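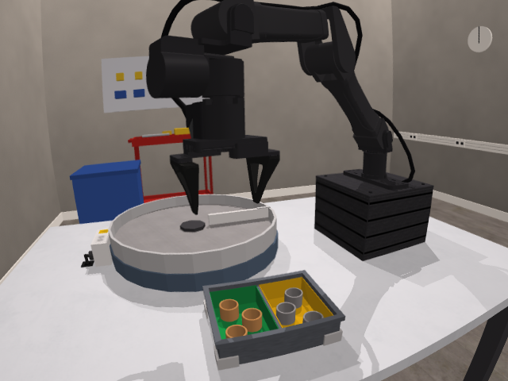
Brovby Parallel Gripper Trial Kit

Home / Equipment / Grippers / Trial kits

Part number: BR-3764
Supplied by: Fomomberg Automation Supply
Availability: in stock, Clindotdale warehouse
Page updated 5 February 2024

Overview

The Brovby trial kit is for workshops and labs that want to try a parallel gripper on small parts before they buy one. It includes the gripper body, four pairs of fingers, a mounting plate and the files for the Mendoza bench cell, so you can run the same picks in simulation and on your own arm.

The Mendoza cell is a rendered tabletop with the arm and gripper already fitted. The pick area is a round tray with a raised white rim. A black octagonal disc lies flat on the tray floor and a long white bar rests along the inside of the rim. In front is a two-compartment bin, green on one side and yellow on the other, with tan cups in the green half and grey cups in the yellow half. You can move, swap or delete any of the parts.

Why the disc is in the test set

Low, flat parts are a common reason for sending fingers back. If the tips are too thick, they touch the tray before they are low enough to close on the part. The standard tapered fingers will pick the disc from a level tray if the approach is straight down. If your parts are thinner than the disc, start with the slim pair.

The bar tests something else. It lies close to the rim, and on some approach angles the outer finger has no room to come down. Try it with the wrist turned before you decide you need a narrower finger.

What is in the kit

Gripper body, black, parallel action
Standard tapered fingers, one pair
Slim fingers, one pair
Flat padded fingers, one pair
Blank fingers for your own machining, one pair
Mounting plate and screws
Cable, 2000 mm
Hex keys
Download code for the Mendoza bench cell

Specifications

Stroke, total: 60 mm
Body width: 151 mm
Finger mounting: two screws per finger
Position feedback: yes
Force setting: adjustable in software
Finger colour: black (blanks are bare metal)

Comparing fingers

The bench cell comes with a saved program for each pair of fingers. Every program goes to the disc first, then the bar, then the cups. It writes a log with the finger position at close and whether the part was still held at the end of the lift. Logs are plain text and open in any spreadsheet.

Change one setting at a time. If you alter the approach height and the force together, the logs won't tell you which one made the difference. We also suggest repeating the disc pick from a few spots on the tray, including close to the rim.

Simulated contact is a guide only. Rubber pads in particular behave differently on a real part, so check the padded fingers on the bench before you order a set.

Fitting notes

The cable should have enough slack at the wrist for a full turn in both directions. Clip it to the outside of the arm and leave a loop at each joint. Do not run it between the gripper body and the mounting plate.

Run the homing routine after every finger change. The slim fingers are longer than the standard pair, and the old tool length will drive the tips into the tray.

Trial terms

Kits can be returned within the trial period if the fingers are unmarked. Machined blanks cannot be returned. Freight back to Clindotdale is paid by the customer.

Related items

Brovby suction head
Brovby finger blanks, pack
Mendoza bench cell, licence only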